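My Computer Is Old Enough to Rent a Car, and I'm Keeping It
On the odd pleasures of holding on to a machine long past its sell-by date 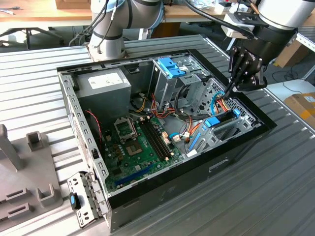
The one my mother didn't want

I got my first computer in 1997, and I got it because my mother was sick of dusting it. She'd bought it to do the books for her fabric shop, used it for one tax season, and went straight back to her ledger. So up the stairs it went to my room, beige and enormous, with a fan that sounded like a hair dryer in a closet. I had a version of Windows 95 I was scared to touch and a word processor that thought my last name was a spelling mistake. I was so happy!

I wrote everything on that thing. Book reports, bad poems, a detective novel that got as far as page 10 before the detective moved to France (I'd never been to France, and it showed). When I left for college I took it with me in the back seat with the seat belt on.

That computer is long gone, but the one I replaced it with isn't, at least not in the way you'd think. I've been swapping bits in and out for so long that I couldn't tell you which part counts as the computer. The case has stayed the same through all of it. My husband says this is a philosophy problem. I say it's a savings account.

Saturday people, any day of the week

For a while I figured I was the only person doing this. Then I moved to Parry, which has one good bakery and one repair shop, and they share a wall. The repair shop is called Fitau and it's run by Iestyn Beddoe, who came over from Wales years ago and still answers the phone as if you've interrupted his supper. I went in for a power switch and left an hour and a half later with a power switch, two almond buns and a standing invitation to come back in August when it was slow.

It wasn't slow. People kept wandering in with towers under their arms, and most of them weren't there to buy anything. One man wanted to hear his old startup sound again. A pair of sisters had their late father's machine and were hoping for his recipes — he'd typed them all up, apparently, and never printed one. Iestyn got them off the drive that same afternoon. There was a goulash in there that I've now made twice.

"People think they're bringing me a computer," he told me. "They're bringing me the cupboard under the stairs."

What's in the cupboard

I went home and looked in mine, of course. I have some 3000 files that have followed me from drive to drive without my ever opening them. There's a folder called NEW and a folder called NEW NEW. There's a letter to a landlord on Ivley Street that is much braver than the one I remember sending. There's the detective, still packing for France.

I asked my friend Ayana Degefa whether she keeps any of this stuff, and she looked at me like I'd asked if she keeps her old toothbrushes. Ayana buys a new laptop every few years, drags over her photos and her tax returns, and wipes the rest. She sleeps fine. She also has a clean desk and knows where her passport is, so I may not be the one to take advice from.

But I like bumping into myself. My old scanner, a Jornard with a lid that never closed right, gave every picture from my twenties a gray stripe down the left side, and I'd be sad to see them without it. I know you can put all of it on a drive the size of a stick of gum. I have a drawer of those too, and I couldn't tell you what's on a single one.

Anyway, the fan has started up again. It's a sort of low grumble in the evenings, usually when I've got too many tabs open, and I've already called Iestyn. He says bring it in whenever, but not before the buns are out.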